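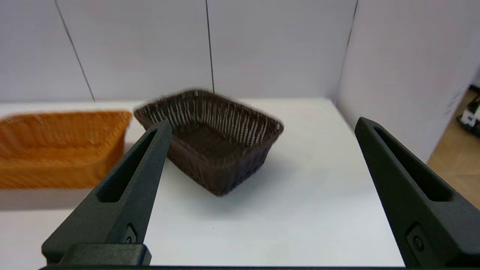

Fig. 1. Gripper open over the table, brown basket between the fingers.

Unit 8: When a cell takes over a packing task. At Lasum the work was nesting baskets – dull, and hard on the wrists.
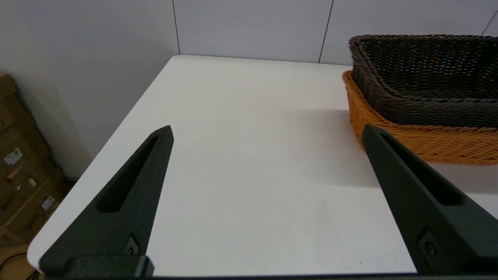

Fig. 2. Brown basket on top of the orange one.

Staff moved to checking and fault clearing. Training took 13 hours each. 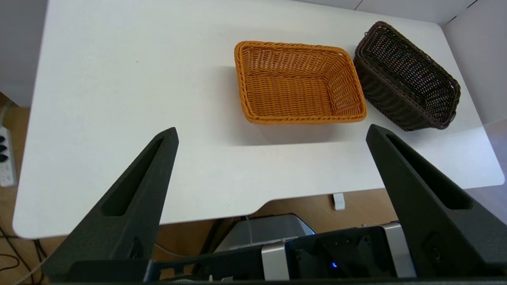 Fig. 3. Both baskets on the table, orange and dark brown.

Mavis Gallagher's June interviews found less strain but fewer chats between workers.
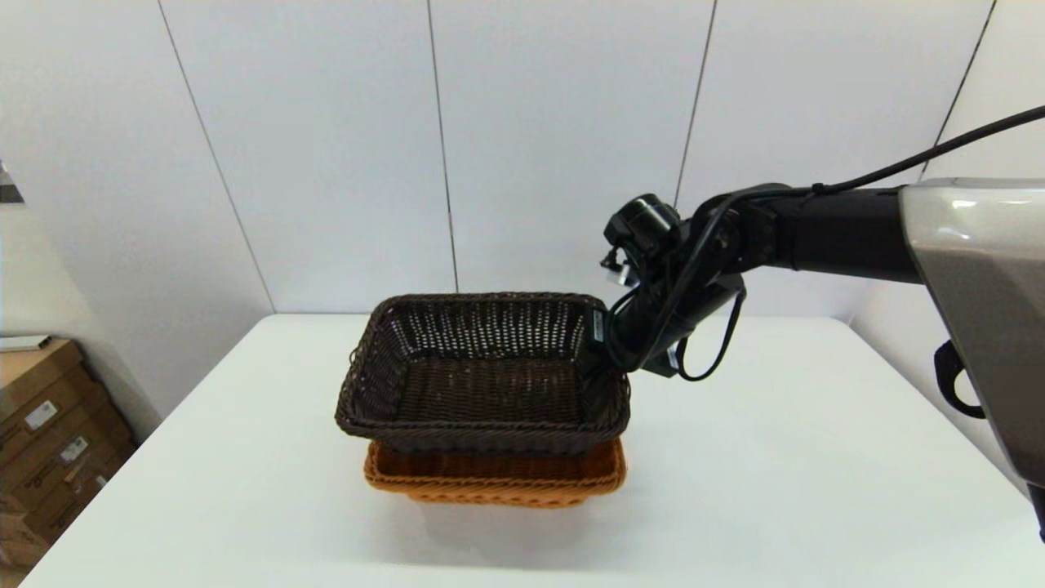 Job grades come next. Someone who minds an arm like the one beside the stacked baskets needs new skills – should the pay follow? Read Malhotra, ch. 11.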